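7.3 Left arm stops with fault 8 (gripper overload)

Fault 8 means the left gripper has pressed against an item or the table for too long. Both arms hold position and stay powered.

CAUTION: Keep hands outside the side rails until step 2 is done. A held arm can drop when power is removed.

1. Press Stop on the Vestier controller.
2. Support the left forearm and switch off the arm supply.
3. Lift the gripper clear and take out the item.
4. Check the yellow fingertip for splits. Replace if worn.
5. Switch on, wait 5 seconds and run Home.

Note: If the fault returns, check that the purple cable is not pulling at the wrist.

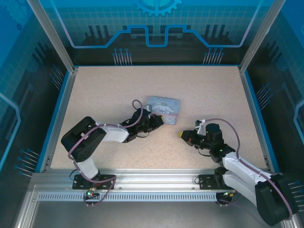 Fig. 7-3. Left gripper over a flat case, right gripper clear of it.

Record the fault in the log before restarting the job.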